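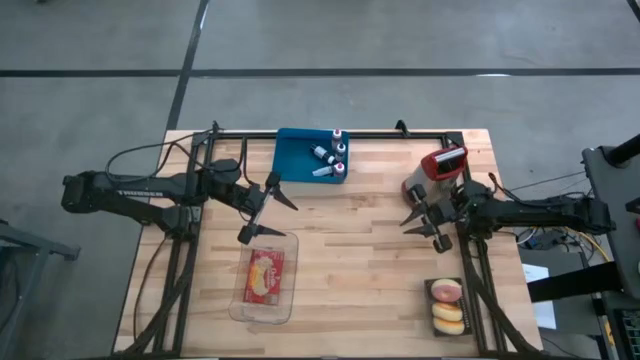 Organización del puesto de trabajo. Unidad 3: utensilios y envases pequeños
Apuntes del taller de Norbert Matoušek, martes

3.1. Superficie
Tablero de madera de listones encolados. Limpieza en el sentido de la veta con paño escurrido. No se corta directamente sobre él.

3.2. Agrupación
Los envases pequeños se reúnen en una bandeja de borde elevado, que delimita el derrame y permite retirarlos en un solo movimiento. Los que quedan tumbados se revisan antes que los verticales: tapón, rosca, etiqueta. La bandeja ocupa el fondo del tablero; el rallador, un lateral.
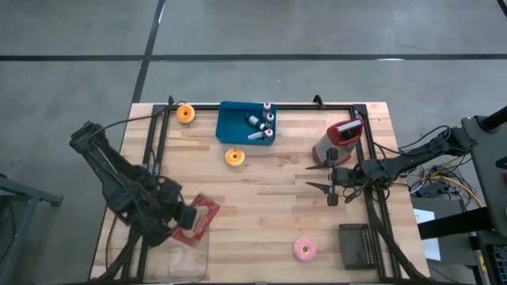
3.3. Rallador de caja
Se apoya sobre la base, con el asa hacia arriba. Lavado con cepillo, de dentro hacia fuera. Secado a 60 °C como máximo.

3.4. Alimentos
La bollería glaseada se deposita al final y se mantiene separada de los frascos. 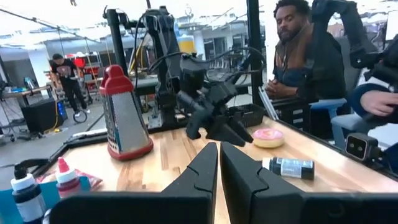

Fig. 3. Rallador en vertical y dónut de glaseado rosa sobre el tablero.

Lectura: Tunstall, cap. 2, p. 41.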